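The well at Urneck

Pascual Carrasco wanted 1000 francs to find water, half of it before he took his coat off. Ladan Naseri paid him from the biscuit tin and said nothing, which in her house meant plenty.

He walked the top field with a bent wire. At the second gatepost it dipped.

"There," he said. "Sweet water, 70 feet down."

"It dipped at the pub as well," said Ladan. "I was watching."
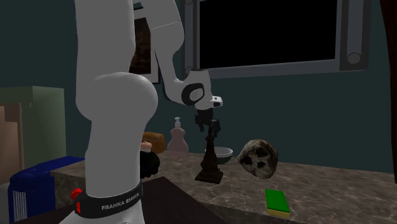
Short fiction

Her neighbour Luzius Bühler leaned on the wall and said his uncle had sworn by dowsers. His uncle had also sworn by goose fat and a horse called Mösli that never finished a race.

"What if there's no water?" Ladan asked.

"Then the ground has changed its mind," said Pascual. "It happens."

She fetched the spade from the shed and held it out to him - handle first, to be polite.

"You start," she said. "I'll bring tea at four."

He looked at the spade, then at the road. By half past three he had dug as far as his knees, and the biscuit tin was full again.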